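Tetari Workshop: Hardware Refurbishment Meeting
Minutes, Oct 28, 2024

1. Minutes of the June meeting
Agreed without changes.

2. Stock
The Umon store holds 40 desktop towers awaiting inspection. A further 14 have been stripped for parts and can be struck off the register. The shelf labels still follow the old numbering and will be reprinted before the next delivery from Negri.

3. Strip-down order
The present work sheet has the drives taken out before the processor. It was proposed that the processor be removed first, with the tower on its side and the side panel off, and the socket bracket left up until the board has been inspected. Agreed for all towers of the same layout. Sheet to be reissued as version 3. 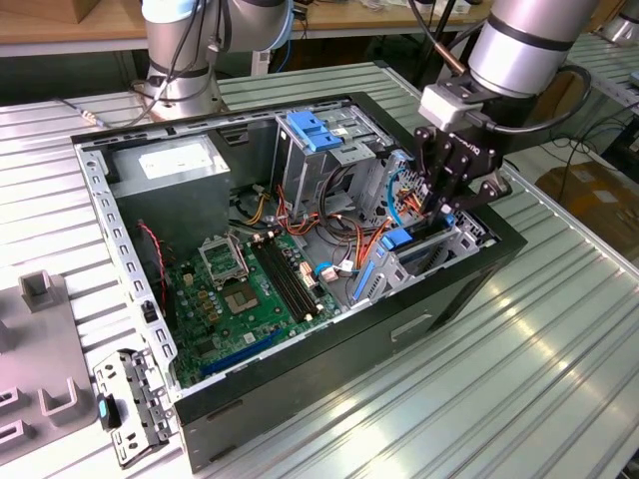

Fig. 1. Tower on the bench, side panel removed, CPU socket empty and bracket raised.

4. Cabling
Power leads between the supply and the drive cage are to be freed before the cage is lifted. Leads with damaged insulation go in the scrap bin. Sound leads are to be tied and bagged by connector type. The meeting did not settle whether front panel leads should be bagged separately. Carried forward.

5. Consumables
Order 1000 cable ties and 300 small anti-static bags from the usual supplier. Thermal paste is sufficient for now.

6. Jundov collection
Scrap boards to be boxed apart from power supplies. Collection note to be signed at the loading door.

7. Any other business
None.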